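Category: Members & Meetings | Refreshments
Reading time: 2 min

Prarden Supper Club – minutes of the February planning meeting

Valbona Vidmar opened at 6:30 and thanked everyone warmly for coming out, and for being so patient about the parking at Usuga. We spent a happy while on the drinks table for the Vasbridge evening, and it was agreed to keep the ice, the long spoon and the glasses on the same side.
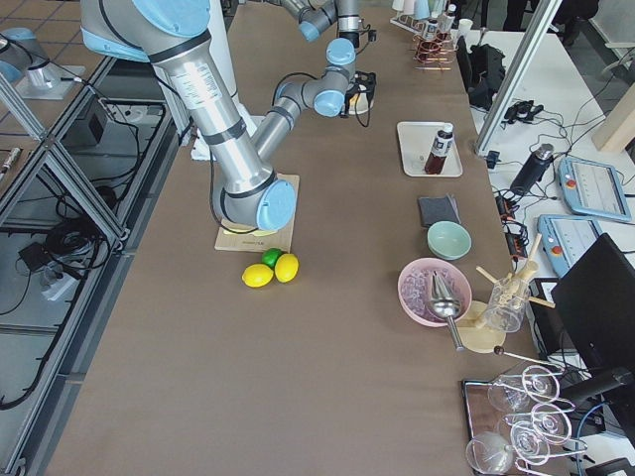

Lemons, lime and ice for the drinks table.

Next came the sweet side of things, and there was plenty of feeling about it! Members liked the idea of a doughnut on a plain plate with bottled tea close by – simple and friendly. Pondadent has offered to bake 200 for us.

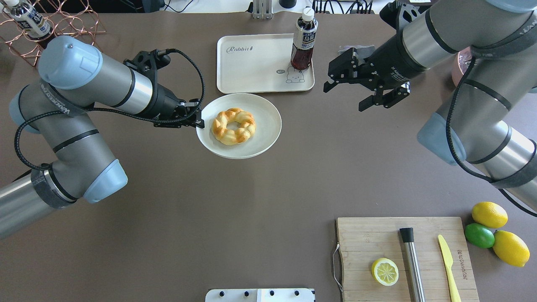

Will guests need to order a doughnut ahead of time?
Only if they want more than 2, so the kitchen can plan.

Valbona then brought us back to the cutting board, which several people felt should stay near the fruit and well within reach of whoever is slicing. Agreed, after a longer chat than any of us expected.
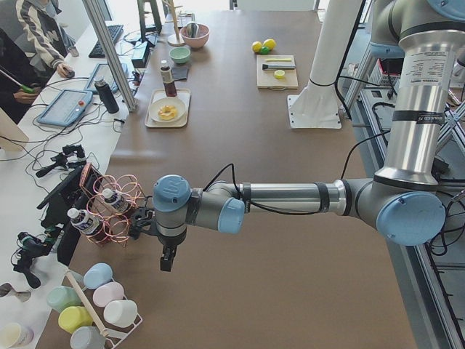
Doughnut on its tray, with the cutting board alongside.

Paper for covering the tables was approved up to a cost of $400. Valbona will order it and bring the receipt along next time.
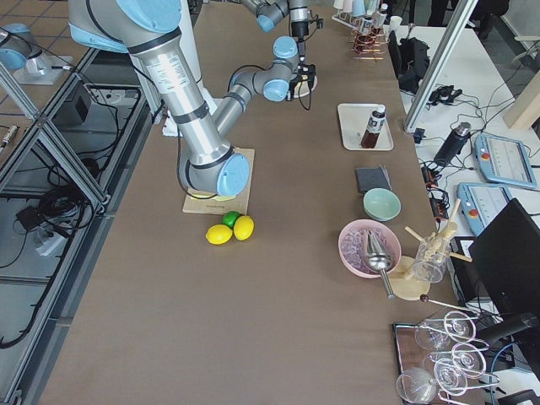 Any other business

A kind note from Vasbridge was read aloud and much enjoyed. Closed at 8:10.

We use cookies to remember your settings. Accept | Manage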